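**Lista técnica Lesstead - Célula Triris: mantenimiento de la pinza y del cableado de muñeca**

Estimados compañeros:

Se remite el procedimiento de revisión de la célula Triris, aplicable desde septiembre. Los trabajos se realizan con la bolsa de lona de asas azules como pieza de prueba.

## 1. Dedos de la pinza

Con la alimentación cortada, límpiense las caras de contacto y compruébese el apriete de los tornillos. Después se efectúa un agarre por el borde de la tela, a velocidad reducida. 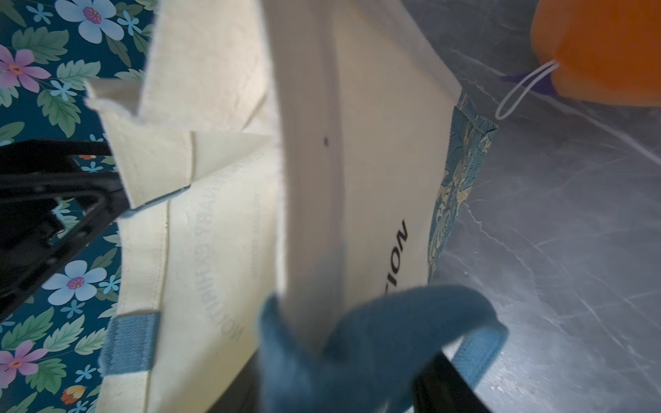 ## 2. Cámara de muñeca

La calibración se repite tras cada cambio de dedos. Conviene verificarla también con el brazo en movimiento y muy inclinado - la lona se pliega y oculta parte de la rotulación.
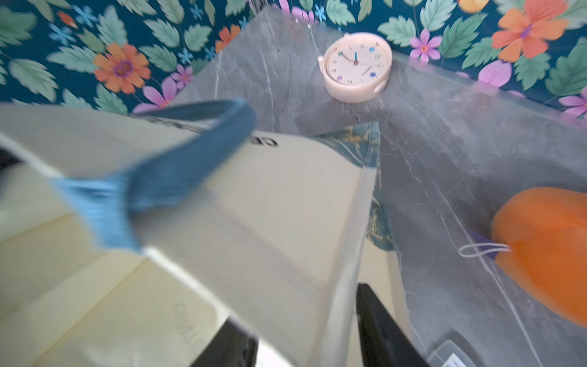
Ieuan Harries escribió:

> En la célula Godus repetimos la calibración cada 285 ciclos, aunque no se hayan cambiado los dedos. ¿Se adoptará el mismo criterio en Triris?

Se acepta la propuesta con carácter provisional. El intervalo se anotará en la hoja de servicio.

## 3. Cable plano y tubo corrugado

El cable plano debe conservar su bucle bajo la muñeca, sin tensión en el conector. Revísense asimismo el tubo corrugado y las bridas. 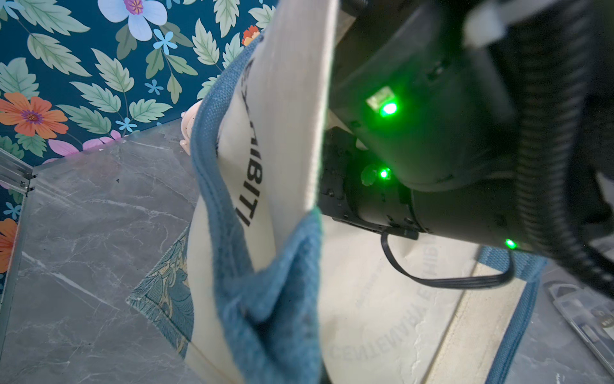

Si el cable presenta marcas de roce, se sustituirá completo; no se admiten empalmes. El recambio se solicita a Adeleke, con un plazo de unos siete días, y se registra con el código 32.

Atentamente,
Coordinación de Mantenimiento, Lesstead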